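Clube de Robótica Mamani: perguntas frequentes

Quem pode participar?
Estudantes a partir do segundo semestre, de qualquer curso. São 20 vagas.

O que se faz no projeto Hakau?
Gravamos tarefas manuais curtas para treinar o braço do clube.
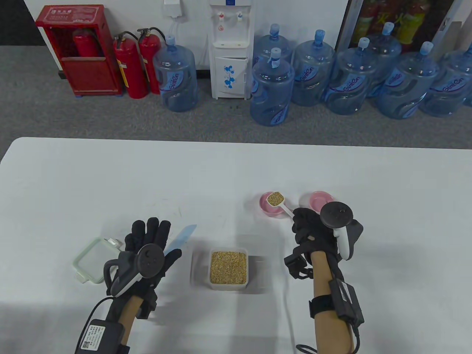
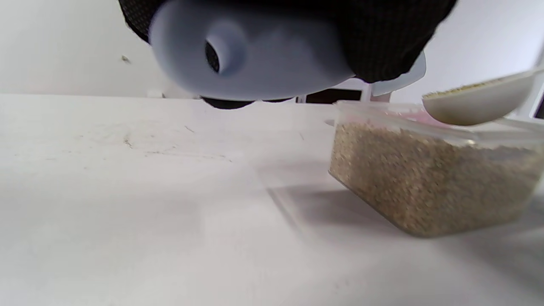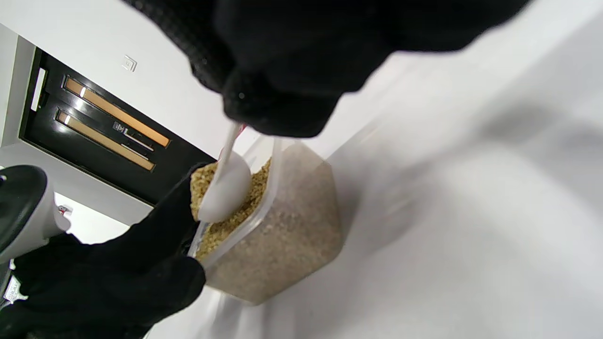 Tarefa de grãos, com colher branca e recipiente transparente.

Preciso saber programar?
Não. O módulo inicial dura 6 semanas.

Com quem falo?
Com Jhonatan Alvarado, na sala do clube, até as 18h. As inscrições fecham em março.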